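HIST 311: Money and Exchange
Handout 17: Small Change
Instructor: Gudrun Engebretsen

Reading for this unit: course packet, pp. 423-44. Bring the packet to section.

1. The problem
Large payments were made in silver or gold. Daily buying of bread, beer and candles needed coins of very low value. A silver coin small enough to pay for a loaf was easy to lose and costly to strike. Mints often preferred to make large coins, and towns ran short of small ones.

2. What people did about it
Shopkeepers kept running accounts and settled them later. Some cut larger coins into halves and quarters. Others issued tokens of lead or copper, good only in their own shop or street.

3. Copper coinage
Copper coins were worth more at face value than the metal in them. They worked as long as people trusted the issuer and could trade them in. When too many were struck, shops refused them or took them at a discount. 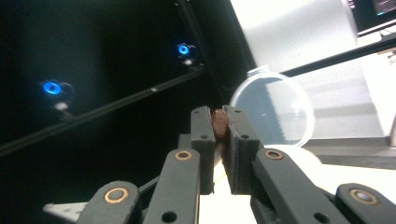
Fig. 1. Small copper-brown disc, seen nearly edge-on.

Terms to know: face value, token, seigniorage, legal tender.

For section: Who lost most when small coins were scarce? Write one paragraph and use at least one source from the packet.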